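Two late goals and a long bus home

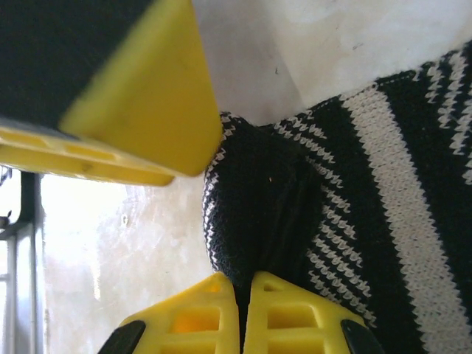 Black and white stripes, close up.

I went to Brusow on Monday night to see Lutora play, the first away match I have managed this season. I had meant to go to the opening one but work got in the way. It finished 2-2, which was fair, although it did not feel fair at the time.

Lutora started badly. Brusow pressed high and our back four kept passing it sideways until somebody ran out of room. The first goal came from exactly that, a short ball across the box that their number 18 read before anyone in our side did. He took one touch and put it low into the corner. The second was a header from a free kick, with two of our players marking the same man and the scorer left alone at the far post.

I thought that was the night over. The away end went quiet apart from a man behind me who kept asking for a long throw, whoever had the ball.

The change came after the break, when Rostyslav Nazarenko moved inside from the left. He had spent the first half on the touchline waiting for passes that went astray. In the middle he could turn and run at people, and Brusow did not like it. He pulled one back in the 72nd minute with a shot that took a slight deflection, and the keeper was going the other way. I have seen it given as an own goal on one site. I would give it to Nazarenko.

The equaliser was scruffy. A corner came over, it hit a knee, it hit the bar, and then there was a pile of bodies on the line and the linesman was running back to halfway. We were at the wrong end to see who touched it last – the announcer didn't say, and I only found out on the bus.

A few things I noted down on the way back. The midfield is too slow to pick up second balls. The new right back can cross but needs telling when to stay at home. I would start Nazarenko in the centre against Jalatine, even if it means leaving out one of the regulars.

The Karpenko Stand, where they put the visitors, has a decent view and very little leg room. Tea was hot and the queue moved quickly. The pies had gone by half-time, so eat before you travel.

The bus left late and then sat behind roadworks outside town. I got in at ten to one and was up again at six. Jalatine at home is next and I already have my ticket – same seat as last year, next to the stairs.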